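Kitchen helper wanted for our prep room - part time, mornings

Hello! I'm Karla Sandoval and I run the kitchen at Givton, where we make pies, slaws and filled flatbreads for the cafes at Dostov and Escobedo. I'm looking for someone to join us in the prep room from July, and as I've never got on with stiff job adverts, I'm just going to tell you what the work is like.

Most of it is vegetables and cheese. We go through 79 kilos of carrots in a normal week (more when the slaw is on offer) and a frightening amount of cabbage. You'd be washing, peeling, trimming, feeding things through the slicer and grater, weighing out, labelling tubs and then cleaning everything down again. There's dough as well, and if you like having your hands in it you'll be very welcome, as two of us would happily never shape another flatbread.

You don't need a catering qualification. I started out washing pots in a school kitchen and learned the rest by standing next to people who were faster than me! What I do need is someone who can be here at 6.30 in the morning, doesn't mind standing up for a whole shift and will look after the kit properly. The grating discs especially - they're sharp, they're a pain to replace, and bits of carrot get into every last hole if you leave them sitting.

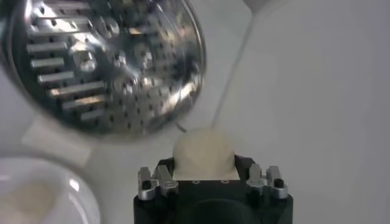

One of our discs: slots down one side, fine grating holes across the rest.

If you've cleaned one of those before, you'll know to use the long brush and keep your fingertips well out of it. If you haven't, I'll show you, and you won't be doing it on your own until you're comfortable.

The hours are 19 a week, spread over 4 mornings, and we can talk about which ones suit you. Everybody gets a proper sit-down breakfast halfway through, apron and shoes are provided, and you can take home whatever tubs are left over at the end of the shift. We're 8 people at the moment, the radio is always on, and I'm afraid the choice of station goes by who gets in first.

The room itself is on the ground floor of the Condness building, round the back by the loading bay. It gets warm in summer, so dress for that. There's a bike rack, but parking is hopeless after seven.

To apply, drop a note in at the Givton front desk with my name on it, or come and ask for me after 11, when the morning rush is over. Tell me a bit about yourself, what you like cooking and when you could start. I'll invite a few people in for a paid trial morning - wear something you don't mind getting beetroot on.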